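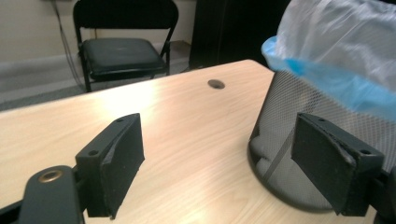
Foam pads, a bit scuffed at the edges

tustden_tutor
Mon 31 July
Has anyone got Planmont to keep quiz marks after an update? Ours held 300 attempts on Friday and 40 today. Support says to clear my cache, as if the marks were hiding in there.

mod_goblin
Was the course set to archive? Planmont moves old attempts to a separate gradebook and tells you in grey text on grey.

tustden_tutor
Archive is off. Checked twice, swore once.

Clekach
Move to Imai. We switched in December and haven't lost a mark.

mod_goblin
Imai can't do timed quizzes, so there's less to lose. I'd restore Friday's backup to a test site first - don't touch the live one.

Clekach
It does timed quizzes now. You need the paid plan.

tustden_tutor
Lovely. Restoring now, 40 minutes left, same as it said at lunch.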